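**Compact camera for a beginner: does the low-light mode matter more than zoom?**

**Natnael Yimer**

I'm finally buying a pocket camera and I'm so excited! It's down to two used ones, the Corance with a 15x zoom and the Brollow with a 30x. The Brollow's low-light samples look mushy to me. I mostly shoot indoors at home, plus my niece's concerts in March. Which would you pick?

**Bezawit Wubshet**

Oh, get the Corance! I've taken more than 4,000 pictures with mine and I still grin when I pick it up. Indoors you'll hardly touch the long end of the zoom, and a brighter lens keeps the shutter speed up (huge for kids who won't stand still). Try these before you decide:

- Set white balance by hand. Auto drifts under house bulbs, and pale walls and tables make it easy to spot.

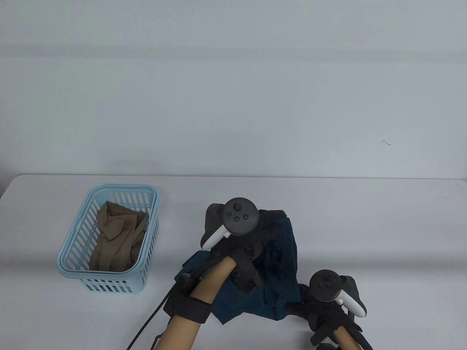
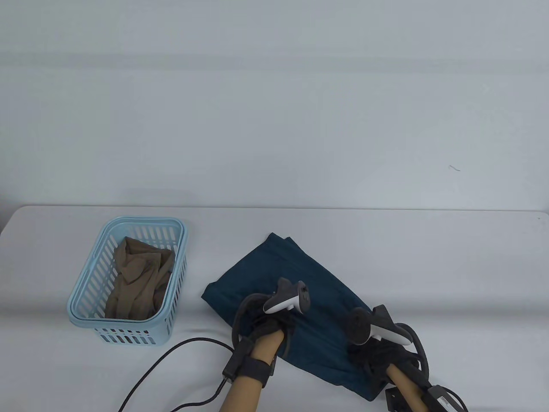 - Cap the ISO in the menu. I leave mine at 800 and love the results.
- For the concerts, sit close! Third row beats any zoom.

**Henok Birhane**

brollow. 30x is 30x

**Robel Kahsay**

I'm with Bezawit, though do check the battery door on a used Corance, the latch wears out. Mine went at shot 1,249 and I've had tape on it ever since. Still a wonderful little camera!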